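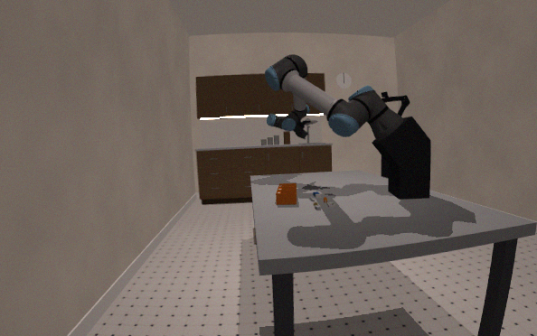
My layout in the simulator, with the arm on its pedestal and the orange box over on the left.

Before you spend a dime on a robot arm, build the room on your computer first! I did mine in March and it changed my whole shopping list.

Start with the table. Measure yours, model it, then park the arm near one side and see what it can reach. I put a box and a few tiny parts out – small stuff is what I want to sort – and ran the pick 67 times from different spots.

Now price it. My Farniston quote came to $2,472 for the arm and pedestal, gripper not included (ask!). Add shipping, 2 spare gripper pads and a decent table, and leave yourself four weeks for delivery.

Beryl Hulme talked me into getting a second quote from Rudico. Do that too, and send both of them your layout file so they're pricing the same job.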